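Setting the table, slowly: household robots get a hearing at Plaltley

Jul 23, 2018

Anyone who has ever stood in the kitchen at half past five, calling up the stairs for somebody, anybody, to come down and lay the table, will have some sympathy with the people at Trakano, who would very much like to hand that job to a machine. They opened their workshop in Plaltley to the public for an afternoon this month, and a good crowd of us went along, some out of real curiosity and some (I include myself) partly for the cake.

The question on the poster was a simple one: can a robot do the chores yet? The short answer, given very cheerfully by the team before we had even got our coats off, is that it depends which chore you mean and how long you are prepared to wait for it.

Trakano has been working since last September on what it calls the Yule project, named after the one meal of the year when everyone agrees that more hands would be welcome. The idea is to take the small tasks that happen around food, such as putting out a plate, moving a cup or lining up the cutlery, and see how many of them a pair of robot arms can manage without a person stepping in. So far the team has logged 2,912 attempts at the various table jobs, and they were kind enough to talk us through what they have learnt from them, good and bad.

Plates, we heard, are harder than they look. A plate lies low and flat, and the rim gives a gripper very little to get hold of. Cups are friendlier, being upright and a sensible shape, although a cup that is nudged even slightly in the wrong spot will go over, and the arm then has to cope with a cup lying on its side, a different job altogether. Spoons and forks are the real heartache. They are thin, they are shiny, and the light bounces off them in a way that a camera finds very confusing. One of the engineers told us that she now notices the glare on every spoon in every café she goes into, and that her family have asked her to stop mentioning it.

Cloth brings troubles of its own. A placemat with a wrinkle in it is a slightly different placemat every time, and a fork that catches the edge may bring the whole lot along with it. Then there are patterns. Most of us like a bit of colour at teatime, especially where there are children at the table, and a machine has to learn that a printed shape is only a picture while the cup standing on it is a thing to be picked up.

Shop work was on the agenda too. Kellodance, the homeware shop by the bridge, has been talking to Trakano about whether arms like these could one day reset its display tables at closing time, when customers have wandered off with one napkin ring and left another facing the wrong way. The shop carries 577 lines of tableware, and the manager laughed out loud when asked if a robot could sort them all by Christmas. She would be happy, she said, with one table done properly, and happier still if it could be left to get on with it overnight.

As for speed, a person can lay one place in a few seconds while talking about something else entirely. The arms need some nine minutes on a fair day, with pauses for thought, and the team made no attempt to hide it. They would sooner have slow and careful than quick and in pieces on the floor, and having lost a gravy boat or two myself over the years I can only agree.

A bright yellow mat, a reddish-brown plate, a cup and a spoon, from the table-laying work at Trakano:

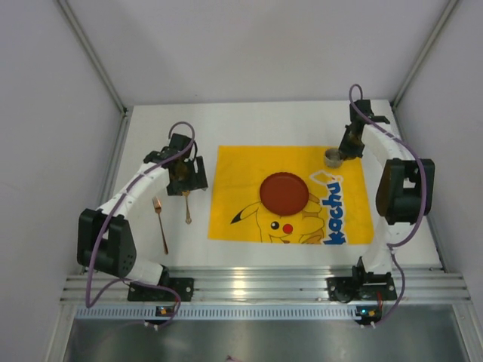
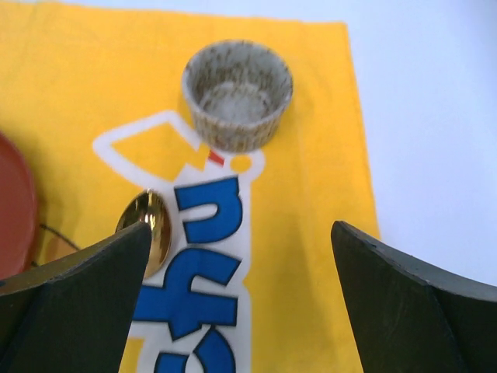 Coming along next time

Trakano hopes to hold another open afternoon in the autumn, and would love to see families as well as people from the trade. Entry is free, but places are limited to seven at a time in the workshop itself, so do expect a short wait in the front room, where there will be tea. Children are welcome with a grown-up. The team is also asking visitors to write down the one household job they would most gladly give away, and there is a box by the door for the slips. When I left, ironing was well ahead, with matching up the socks close behind.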